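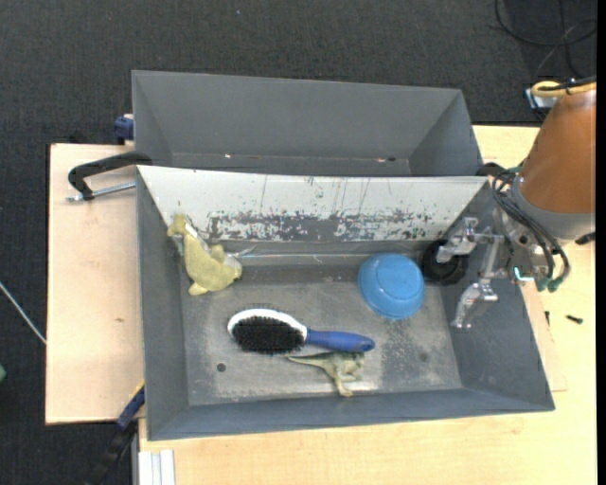

The Decluttering Coach Who Wants You to Buy More Boxes

2025-06-08
By the Home and Money desk

Print this article | E-mail this article

The founder of Mirkaven, a home organizing service, charges for her first visit and again for her second. In between, the client is supposed to go shopping. I asked what for.

"Storage," she said. "You can't sort without somewhere to put things."

I had come with a simple doubt. If a house has too much in it, why does the cure start with a trip to the store? She has heard this before and didn't seem bothered by it.

"People think we throw everything out," she said. "We don't. We give every item a home."

The phrase comes up a lot in her line of work, and I have never been sure what it means. A broken umbrella can have a home. So can a drawer full of chargers for phones that went in the trash years ago. When I put this to her she agreed that some clients end up with very tidy junk. She called it "a stage."

How long does the stage last? "It depends on the person."

She wouldn't give me a success rate, and I asked in three different ways. Mirkaven does not check back on clients after the second visit unless they pay for another one. She knows it works, she told me, from the messages people send. I asked whether unhappy clients send messages too. "Not as many," she said, and then laughed, to her credit.

She started the business in Hutska, where she was clearing out her parents' place and found she had a knack for it. Neighbors asked for help. Later she moved to Nisley and raised her prices. "Bigger closets here," she said. "Bigger problems." I would say bigger bank accounts, but she didn't take that up.

The part of her method I found easiest to believe was also the cheapest. She tells clients to empty one bathroom drawer onto a towel, throw out what is dried up or broken, and put the rest back where it was. No labels, no dividers. "If you can't face that, you can't face the garage," she said.

So why not stop there? Couldn't most people do a drawer a week and skip the fee?

"They could. They don't." She leaned on the table a little. "You know you should stretch in the morning. Do you?"

I don't. I still think there is a difference between needing a push and needing a set of matching tubs. Mirkaven recommends the Boonchu line of containers, and since April its website has carried a link to them. Does she get a cut? She does – a small one, she said, and it is mentioned at the bottom of the page. I looked later. It is there, in pale type, below the opening hours.

"I'd recommend them anyway," she told me. "I use them at home."

I asked to see. She said the house was a mess that week.

I don't hold it against her, and it was the answer I liked best all afternoon. She has two kids and a dog, and she said the hall closet had "gone back to nature." Would she hire someone like herself to fix it? She thought about that for longer than any other question.

"I'd probably do one drawer," she said.

Related items
- What your storage unit costs over ten years
- Yard sale pricing: why everyone asks too much
- Are closet systems worth the money?
- Letters: readers on the things they can't throw out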